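Erst rechnen, dann bestellen

Beim Verpackungsdienstleister Drollonance soll im kommenden Geschäftsjahr der erste Roboterarm in der Konfektionierung stehen. Wir haben mit der Leiterin der Einkaufsabteilung über Angebote, Folgekosten und die Frage gesprochen, was man vor der Bestellung klären sollte.

Die Investitionsliste für das nächste Jahr war im März fast fertig, als die Position „Handhabung Kleinteile“ noch einmal aufgemacht wurde. „Wir hatten dort einen Arm mit Greifer stehen und sonst nichts“, sagt die Einkaufsleiterin. „Keine Schulung, keine Ersatzfinger, keine Software für die Planung. Das war ein Katalogpreis und kein Budget.“

Drei Angebote lagen zu diesem Zeitpunkt vor. Das von Plarkance war beim Gerät am günstigsten, Bikmont hatte die Wartung für die ersten Jahre eingerechnet. Der dritte Anbieter schied aus, weil er den Greifer nur zusammen mit einer kompletten Zelle liefern wollte. „Eine Zelle haben wir nicht beantragt, und wir haben auch den Platz nicht“, sagt sie.

Ein Satz Greiferfinger kostet im günstigeren Angebot 700 Euro. Wie oft er getauscht werden muss, konnte ihr keiner der Anbieter verbindlich sagen. Sie plant jetzt mit zwei Sätzen im Jahr und will nach zwölf Monaten nachrechnen. Für die Lizenz der Simulationssoftware stehen 2.000 Euro im Plan. Im Haus wurde darüber am längsten diskutiert.
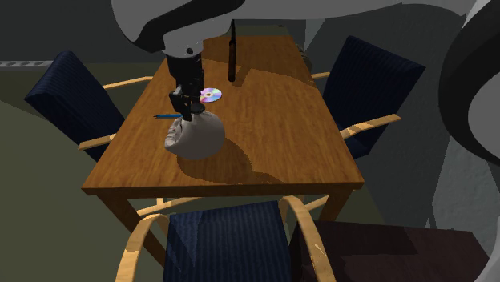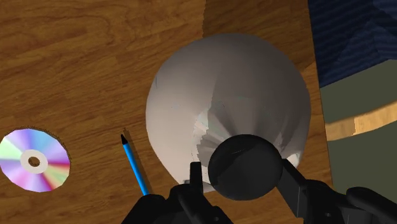
Arm und Greifer in der Simulation, auf dem Holztisch auch Stift und CD.

Die Lizenz verteidigt die Einkaufsleiterin mit dem Hinweis auf die Reihenfolge. Zuerst werde am Rechner geprüft, welche Reichweite und welche Greiferform überhaupt gebraucht würden, danach werde bestellt. „Unsere Sendungen sind gemischt. Da liegt ein dünner blauer Stift neben einer flachen CD, und dazwischen etwas Großes, Rundes, das man nicht so einfach von zwei Seiten fasst. Wenn ich für jedes Teil einen eigenen Greifer brauche, ist das ein anderer Antrag.“ Auch die Stellfläche lasse sich so vorab klären, samt Stühlen und Möbeln, die im Weg stehen könnten. Verlassen will sie sich darauf allein nicht. Ob ein Finger auf glatter Oberfläche rutscht, müsse der Lieferant am echten Teil vorführen.

Diese Vorführung ist inzwischen Bestandteil der Anfrage. Beide verbliebenen Anbieter bekommen einen Karton mit 30 Artikeln aus dem laufenden Sortiment und sollen zeigen, welche davon sich ohne Umbau greifen lassen. Die Ergebnisse gehen in die Bewertung ein, der Preis zählt zur Hälfte. Früher habe er allein entschieden, sagt sie, und bei der letzten Etikettiermaschine sei das teuer geworden.

Zur Lieferzeit äußert sie sich vorsichtig. Plarkance nennt 21 Wochen ab Auftrag, Bikmont will sich erst nach der Vorführung festlegen. Für den Anschluss, die Schutzeinrichtung und die Risikobeurteilung hat sie eine eigene Zeile angelegt, die vorher in den allgemeinen Baukosten steckte. „Wenn das in einem anderen Topf liegt, vergisst man es, und im Herbst fehlt dann das Geld.“

Miete wurde ebenfalls geprüft. Für eine Laufzeit unter zwei Jahren wäre sie günstiger gewesen, allerdings darf ein gemietetes Gerät nur mit den Greifern des Vermieters betrieben werden. Damit war das Thema vom Tisch.

Den Antrag für ein zweites Gerät hat sie zurückgestellt. Das Team, intern nach seiner Projektbezeichnung „Chiba“ genannt, hatte gleich zwei Arme gewünscht. „Ich möchte erst sehen, was der erste im Monat an Strom, Teilen und Arbeitszeit kostet“, sagt die Einkaufsleiterin. Die Zahlen dafür sollen je Schicht erfasst werden, in derselben Tabelle, die auch für die Verpackungslinien benutzt wird.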